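Relitz Storage Crate 40
For potatoes, root vegetables and firm fruit

Item no. 2336
In stock, delivery from our warehouse in Görtz

The Relitz 40 is our middle size of storage crate for the cellar, the pantry or a cool garage. It is made of untreated spruce and holds up to 19 kg of potatoes. The slats on the four sides stand a little apart, so the air can go through also when several crates are stacked. The bottom is closed in the middle and open at the two long sides.

We build the crate with screws, without glue. If one slat breaks, you can order it alone and change it at home with a normal screwdriver.

Potatoes and citrus fruit should go in separate crates. For the potatoes we recommend the dark cover (sold separately), for oranges and lemons the crate stays open.

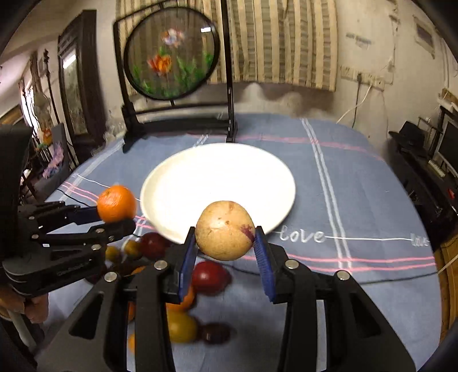 Gisela Gerlach writes that she has three of the crates in her cellar since September and that the lower one is a bit hard to reach when the stack is full. She would like a version with a front flap. Otherwise she is content, and she has ordered the cover also.

The front flap exists already for the bigger model, the Werance. For the Relitz 40 we are preparing it – please ask us by mail if you want to be informed.

Technical data
Length: 60 cm
Width: 40 cm
Height: 28 cm
Weight empty: 3.2 kg
Wood: spruce, untreated, planed on the outside
Stackable: up to four crates

Care
Brush the crate out when it is empty. You can wash it with warm water, but let it dry completely before you fill it again. Please do not use oil or varnish on the inside.

Accessories
Dark cover Nurnine, cotton, washable
Single slat, long or short
Set of four felt feet – item no. 1747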